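Planificación de equipamiento para puestos de manipulación con pinzas de mano

La planificación de equipamiento para puestos de manipulación con pinzas de mano comprende la selección, el presupuesto y la compra de los elementos necesarios para registrar tareas manuales destinadas al entrenamiento de robots. En este tipo de puesto una persona sostiene una o dos pinzas y ejecuta la tarea directamente, sin brazo robótico. El coste de entrada es menor que el de una célula robotizada, aunque aumenta el peso relativo del mobiliario, el cableado y los repuestos.

Componentes del presupuesto

El presupuesto suele dividirse en equipo principal, mobiliario, objetos de trabajo y consumibles. El equipo principal incluye las pinzas, los cables y el ordenador que recibe los datos. El mobiliario comprende la mesa, los soportes verticales y las bandejas. Los objetos de trabajo son los artículos que se manipulan, por lo general productos domésticos de bajo precio que se reponen con frecuencia.

En la convocatoria de Jallby, taller dedicado a la manipulación de enseres de cocina y baño, la partida de mobiliario y accesorios por puesto se fijó en 3137 euros, con 517 euros adicionales para cables y conectores. Los objetos de trabajo se contabilizaron aparte, con un límite de 200 euros por puesto y trimestre. El equipo principal se contrató mediante alquiler con opción de compra y no figura en esas cantidades.

Mesa y superficie de trabajo

La mesa condiciona el resto de las compras. Debe dejar libres los bordes, ya que las pinzas entran y salen por los lados y a menudo descansan fuera del tablero. Los tableros claros facilitan la distinción de objetos oscuros, y un orificio pasacables en el borde posterior permite ordenar las conexiones fijas. Los cables de las pinzas, en cambio, necesitan holgura suficiente para seguir el movimiento de ambas manos.

Las piezas planas con ranuras, como los estantes metálicos de esquina, se emplean para valorar el agarre por el canto. Una pinza sujeta el borde recto de la pieza mientras la otra queda disponible. 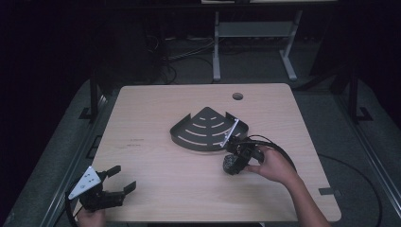
Criterios de selección de las pinzas

Los criterios habituales son la apertura máxima, el peso, la forma de la empuñadura y el tipo de conexión. Las pinzas con cable evitan la gestión de baterías, pero obligan a prever recambios de cable y un recorrido que no cruce las zonas de paso. Los modelos inalámbricos exigen cargadores y, en jornadas largas, unidades de sustitución.

Jallby comparó dos ofertas. La de Bestia incluía un juego de dedos de repuesto por pinza y un plazo de entrega de 48 días. La de Atinga tenía un precio inferior, aunque facturaba por separado los cables y la calibración. Se eligió la primera tras sumar los accesorios al coste total.

Instalación y mantenimiento

El espacio debe calcularse con la mesa ocupada y una persona delante, e incluir el paso hacia los puestos contiguos. En suelos de moqueta conviene comprobar la estabilidad de las patas y fijar los cables que no deban moverse. El desgaste se concentra en los dedos de las pinzas, los conectores y el propio tablero.

El contrato de mantenimiento suscrito con Fostel contempla una revisión anual, en marzo, y la sustitución de conectores dañados. Los tableros quedan excluidos y se reponen con cargo a la partida de mobiliario.

Véase también

Pinza robótica
Aprendizaje por demostración
Ergonomía del puesto de trabajo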